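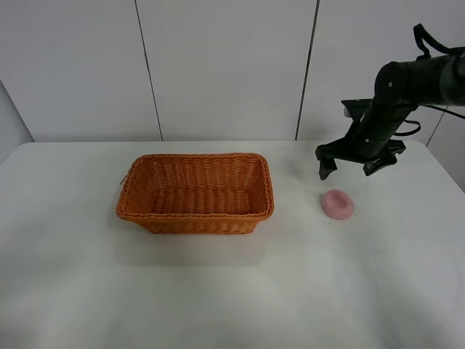

**Cherche participants – atelier « Ranger moins, ranger mieux (paraît-il) »**

Je me méfie des méthodes de rangement. J'en ai essayé 4, j'ai acheté les boîtes Grovum qui allaient avec, et ma salle de bains ressemble toujours à un fond de tiroir. Annick Roussel soutient qu'un simple panier tressé par pièce suffit. Je demande à voir.

Nous cherchons donc des gens ordinaires, de préférence pas convaincus, pour essayer la chose chez eux jusqu'en avril.

Ce qu'on vous demande :

- vider une étagère, une seule, et tout remettre dans un panier ;
- noter chaque soir ce qui traîne encore à côté ;
- venir aux deux réunions, avec le carnet, même s'il est presque vide.

Un panier rectangulaire en tressage orangé fait très bien l'affaire, le vôtre aussi. Les maniaques de l'étiquette peuvent s'abstenir – ils fausseraient tout. 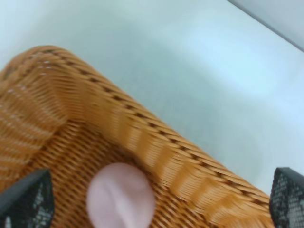
*Lucienne Barbier*

Dédommagement : 50 euros, versés à la seconde réunion. Ce n'est pas une fortune, et je ne promets pas que vous retrouverez vos affaires plus vite. Pas de vente sur place, pas de catalogue Trasura à la sortie, j'y veillerai.

Réponses par courrier avant la fin du mois, avec deux lignes sur votre pire placard.

Lundi 13 février 2006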